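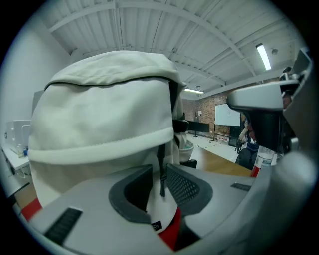
Gumthorpe is a small dataset of care instructions for clothes and home textiles, written in plain English. It was made for people who build laundry helpers, label readers or translation tools, and it holds 1457 entries in one table. Each entry joins the text of a care label with a short description of the item it was sewn into. A pale item with soft folds, a thin black piping seam and a black toggle or cord fitting at the side would get "light color", "contrast trim" and "fastener, other" in the description columns. The trim matters a lot in this work, as a dark seam on a light fabric often changes what the label says about washing temperature. Items where the type is not clear are kept with the type "unknown" - please do not fill this in by guessing.

Status

This is version 2. Version 1 used the old Cakard codes for drying, and they are not compatible with the present ones. If you have files from version 1, convert them with the script in the folder "tools" before you mix the two.

Contents

labels.csv - the main table, one row per item
codes.csv - the list of care codes and their meaning in words
splits - row numbers for training and testing
tools - conversion script and a simple checker

Columns in labels.csv

id - row number, never used again after a row is deleted
item_type - one of 6 types, or "unknown"
color_group - light, dark, mixed
trim - none, same color, contrast
fastener - zipper, button, other, none
label_text - the words on the label, copied with spelling mistakes
wash_max - highest temperature in Celsius, empty if not given
dry_code - see codes.csv

An empty wash_max does not mean that the item cannot be washed. It only means that the label gives no number. The most frequent value is 30.

How the data was collected

The labels were copied by hand in the sorting room of the Astitz clothing exchange, mostly in May. Two persons typed every label separately, and a third person decided when the versions were different. Labels that were too faded to read were left out. For this reason the dataset has fewer old garments than a normal wardrobe.

Known problems

Wool is weakly represented. Labels with more than one language were cut to the English part, and in several rows the cut was made one word too early. The Rey subset (children's clothes) uses "tumble low" where the rest uses "low heat" - both have the same dry_code, so only label_text is affected.

Use

You may use and change the files for any purpose if you keep this README with them. Please do not use the table as washing advice for a real garment. The label on the garment is always right before our table.

Corrections are welcome through the issue page. Please give the id of the row and the text as you think it should be. We read the issues on Friday.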